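# The Long Cut of *Haslinger*

November 27, 2020

For most of its life, *Haslinger* has been known as a short, confusing movie about a bus driver who steals his own bus. It played a few weeks in the city theaters, moved to the drive-ins, and then turned up on late-night television with the swearing taken out. People who saw it there remember the snow and the last shot. Few of them can explain the plot, and the movie is partly to blame.

The version now coming out on disc from Claranier runs 100 minutes. It adds 13 scenes that were removed before release, most of them in the first half. The driver gets a brother. The depot gets a strike. The woman who boards at the second stop, who used to look like a hitchhiker the script forgot, is now the driver's union steward, and her long silence in the back seat means something.

Whether this makes a better movie depends on what you liked about the old one. The short cut has a strange, blank quality that came from the missing pieces. You never knew why the man kept driving. The long cut tells you, and then tells you again in a kitchen scene that goes on too long. But the bus itself, number 612, is a stronger presence now. We see it washed, fueled and parked before we see it stolen, and by the time it goes over the pass it has become a character.

The driving was done for real, on a mountain road outside the town of Druva, with a camera bolted to the floor behind the driver's seat. The lead actor learned to handle the bus in a parking lot over one week in January. It shows. He grips the wheel too hard and watches the mirrors too much, and both habits suit a man who expects to be followed. A second bus, number 649, was kept for parts and can be seen standing in for the first in two shots near the end. The restoration leaves the wrong number on the side.

Skandetti did the restoration work, and it is a careful job. The cut scenes came from a worn print, while the rest comes from the negative, so the picture gets softer and a little greener whenever the brother walks in. The lab could have degraded the good footage to match. It left the seams showing, which is the right choice. The sound is rougher. Engine noise covers some of the dialogue in the depot, and the subtitles are worth turning on even if your hearing is fine.

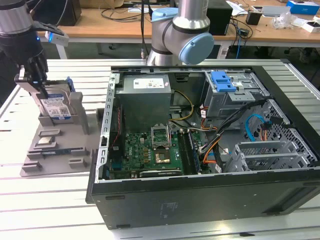
*Haslinger* survived mainly by being ignored. The print with the extra scenes sat on a distributor's shelf with the reels mislabeled, and film on a cool shelf can wait a long time. The restored files have a different kind of future. A 3.5-inch hard drive, a silver metal case with a white label and a barcode on it, will hold a great deal of movie, but it has to be checked and copied every few years by someone who is paid to do it. Claranier has also had a new 35mm print struck from the long cut. It will be lent to theaters once they are open again, and the disc is in stores now.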